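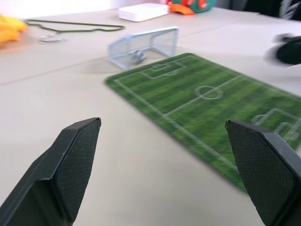
Workshop tips: teaching a gripper arm by remote control

These notes are for people with a two-finger arm on a bench at home or in a shared workshop, who want to teach it small jobs by driving it themselves and recording the run. They come from our own bench at Velumow and from letters sent in since September.

Setting out the table

Start with things you already have. A toy football pitch and goal make a good first set, as a small ball gives you a pick-up and the goal gives you somewhere definite to put it. A coat hanger is harder than it looks. It lies flat, so the fingers have to come down close to the table, and the hook is a different thickness from the bar.

Leave a clear patch in front of the gripper, nearest the arm. You need somewhere to open and close the fingers before you set off, and somewhere to put things down when a run goes wrong.

If your mat slides, use two small tabs of double-sided tape under the far corners. Don't tape the whole edge or you'll never get it up again.

Shiny metal, such as a hanger hook, can flare under a bench lamp. Move the lamp to the side until the glint goes. Bright windows behind the table cause the same sort of trouble, and a plain blind sorts it.

Driving the arm

Sit where you can see the screen without turning your head. Drive from the wrist camera if that is what the arm will have to work from later. If you keep peeping over the top at the real table, you'll make moves the recording can't explain.

Go slower than feels natural for the last bit of the reach. Stop, close, wait a moment, then lift. Hurried lifts were the main fault in our first 15 runs, and we threw all of them away.

Balls want a straight approach from above with the fingers open evenly on both sides. If one finger touches first the ball rolls off, and chasing it teaches the arm to chase. Open up, back away and start the run again.

For a hanger, take hold of the long bar near the middle. The shoulders will slip and swing.

Guiding by hand

Some arms let you switch the motors slack and move them yourself. It's quicker for big sweeping moves and awkward for fine ones. Hold the arm above the wrist and keep your sleeves rolled up — a dangling cuff gets into more recordings than you'd think. Check the manual before letting the motors go, and support the weight first, as some arms drop.

How many runs

Shu-fen Chiu wrote in from Dindow to say she does 18 runs of each job, shifting the object a little every time, and then has a cup of tea before watching them back. We do fewer at a sitting. After 15 minutes of driving, my thumbs get sloppy and it shows.

Move the goal as well as the ball between runs. If the goal stays put, the arm may only learn the place on the table.

Looking after the fingers

Wipe the inner pads with a barely damp cloth and let them dry. Textured pads hold dust and bits of tape glue, so use a soft toothbrush along the grooves. No oil, no polish.

Check the finger screws at the start of each session. Park the arm with the fingers slightly open, switch off at the wall and put the ball in a tub with a lid.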